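Sorting Out the Bottle Shelf, One Sticky Cap at a Time

I have a shelf in my kitchen that I used to open with my eyes half shut. Vitamins, cough stuff, baking sprinkles, a bottle of vanilla the size of my thumb, three kinds of chewable something. It all lived together between the Jaris tea tins and the good olive oil, and every time I reached for one thing, two others came down on my head.

So one Wednesday I took everything out and put it on the floor (yes, the floor, my counters are tiny) and dealt with it. It took longer than I wanted, but the shelf has stayed decent through February, so I thought I'd write up what worked.

Pull it all out first. I know everybody tells you this, and I always skip it and try to tidy in place, and then I only end up shuffling the front row. Get an old towel or a tray and lay the bottles on their sides. You can read the labels so much faster that way, and if one leaks you'll see it.

Then read the backs. The front of a bottle only tells you what they'd like you to notice! The small print is where you find the serving size and the storage directions, and I had two bottles that wanted to be kept in the fridge after opening. Guess where they'd been. My eyes are not what they were, so I keep a cheap magnifier in the drawer with the scissors now. A phone flashlight held off to the side helps with shiny labels too - straight on and you get nothing but glare.

I'm fond of a bottle with a bright cap, I must say. Red ones especially. In a deep drawer you're mostly looking down at lids, and a red lid is easy to spot when the rest are white.

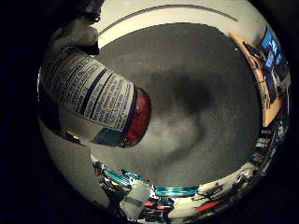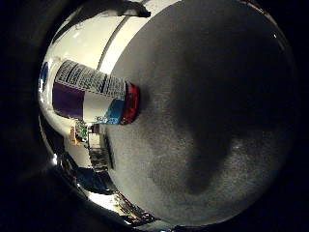
Clovetti

Now, caps. If a cap sticks, it's almost always dried drips in the threads. Take it off, run it under hot water, and go around the inside with an old toothbrush. Wipe the neck of the bottle with a damp cloth while the cap is off, then let the cap dry all the way before you screw it back on. Powder and water make cement, and I've lost a whole bottle of drink mix that way. For a cap with ridges down the side, the toothbrush gets into those as well, and you'd be surprised what comes out of them.

Can't get it open at all? A wide rubber band around the cap gives you something to hold on to. So does a dry dish glove. Please don't use pliers on a plastic cap. I cracked one with pliers and had to pour the lot into a jam jar, and then I had a jam jar of mystery tablets for a year, which was dumb of me.

That brings me to my one real rule - keep things in the bottle they came in. I love a row of matching jars as much as anybody, and I've got a lovely set from Brondau that I use for rice and lentils. But anything with a dose on it stays in its own bottle with its own label. Same goes for cleaning products.

When you open something new, write the month on the cap. I use a fine permanent marker on light caps and a bit of masking tape on dark or see-through ones. Don't put the tape over the ingredients (I did that, and then had to peel it off to check for milk powder, and half the print came with it).

For the shelf itself I bought a little tray called the Li, 14 inches long with a low lip, and I stand the tall bottles at the back and the short ones in front. If you've got a shoebox lid, use that and save your money. Line it with a scrap of shelf liner so the bottles don't skate around when you slide it out. Anything a child shouldn't get into goes up high in a cupboard that locks, childproof cap or no childproof cap.

Last thing, the empties. I rinse them, soak the labels off in warm water with a squirt of dish soap, and keep 2 or 3 for buttons and picture hooks. The sticky patch left behind comes off with cooking oil on a paper towel. Leave it ten minutes, rub, then wash with soap. Any more than that go out with the recycling, and check with your town on the caps, mine wants them left on.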